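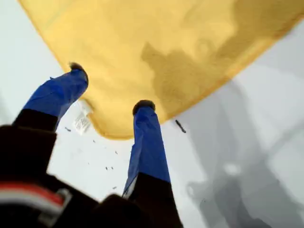

Ok, thread. I have been folding yellow towels for most of the evening and I have opinions about the advice people give on towels. Most of it I don't believe.

First claim, and you've all seen it: "fold in thirds and your linen closet will double in size." My linen closet is a shelf above the water heater. I folded in thirds. It is the same shelf.

What thirds does do is hide the edges, so the stack looks nicer from the hall. Fine. I like a nice stack. But say that, then. Don't tell me I've gained storage when the same amount of cloth is sitting in the same amount of closet.

I did try it properly before complaining. Halves for a week, thirds for a week, rolled for a week. Bath towels only, same shelf, door closed each time to see if it would close.

Halves: door closes. Thirds: door closes. Rolled: door closes if you push, and then when you open it a towel comes out at you.

Rolling people, I know you're out there. Finlay Cairns is one of you and he has already messaged me. Finlay, your towels are in a basket. A basket is a different situation. I don't have a basket and I don't want to buy one to make a folding method work.

Which brings me to the things they sell you. There's a folding board from Tradska, a flat plastic thing with flaps. $22. You lay the towel on it, flip the sides in, flip the bottom up.

I borrowed one. It's made for shirts. A bath towel hangs off it on every side, so you end up folding the towel by hand to fit the board and then folding it again with the board. I'd like to meet whoever wrote "perfect for towels!" on the listing.

It was ok for hand towels. I can also fold a hand towel with my hands.

Next: vinegar in the rinse. The claim is that it brings back softness to old towels "like the day you bought them." I have a pair of Ekent towels from before I moved to Curnville, so they're old. Did the vinegar thing four washes running.

They came out a bit less stiff, I think? I'd skipped the fabric softener those same four washes, so I have no idea which one did it. Neither does the person in the video, who also skipped the softener and gave all the credit to the vinegar.

Smell was gone once they were dry, I'll give them that. I expected to go to bed smelling like a salad.

Eirini Sotiropoulos asked what I do about marks on colored towels, given that every guide says "just bleach them." Please do not just bleach a mustard yellow towel. I did that in May, on a corner, with the watered-down mix the guide said was safe for colors.

I now own a mustard yellow towel with a cream corner. It's the dog's towel. He was pleased.

What I do now is very boring. Look at the towel in daylight, once it's completely dry. If the dark patch has gone, it was damp and you can stop worrying. If it's still there, cold water, a little dish soap, leave it an hour, normal wash. Check before it goes in the dryer, not after.

Doesn't always work. I'm not going to tell you it always works. Some of mine have a shadow you can find if you go looking, and I have stopped looking.

Then there's the shaking. "Snap each towel hard before drying to lift the loops." I wanted this one to be nonsense and I have to report that it's mostly right. The ones I shook dried fluffier than the ones I dragged out of the washer in a rope.

Hard has nothing to do with it though. Hold two corners, give it a couple of shakes so it hangs flat, done. The woman in the clip was cracking hers like a whip and took out a lampshade.

Same goes for the fold itself. Pick it up by the corners and let it hang a second so the weight pulls it straight, and the edges meet more or less by themselves. Grab it in the middle and you get a lump, and then you're chasing the hem all over the table.

I don't have a source for that. I've folded a lot of towels.

"Buy all one color so everything matches." I did this. It's why everything here is yellow. Nobody mentioned that they fade at different speeds, so I have a bath towel and a washcloth that started out the same and now look like they came from different stores.

It does make sorting easy. One load, no thinking. So half a point to the matching people.

And the number one that makes me grind my teeth: "a good towel lasts 1000 washes." Says who? Who stood there? I wash mine once a week. That's close to 20 years per towel. Come back and tell me when you've done it.

The Kaufmann hand towel in my kitchen is going at the hem already and it has not had anything like that many. It's a perfectly good towel. I'll sew the hem, badly, and it'll carry on.

A few people want to know what I settled on after all that. Long edge in half, then in half again, then once across. Folded side facing out. Takes me a few seconds and I can do it while watching something.

Washcloths I don't fold at all. They go in a pile. I've read the arguments for folding washcloths and I remain unmoved.

Finlay has now sent a photo of his basket. It's a nice basket.

Eirini says cold water and dish soap got most of hers out, on a green one, and she can still see an outline. That's about what I'd expect. Do it once more before the dryer and then let it go.

Somebody else has sent me a 13-step video on fitted sheets. I watched up to step four, where she says "now simply tuck the corner into itself." I'm going to need a separate evening for that one. Muting this for now, the second load's finished.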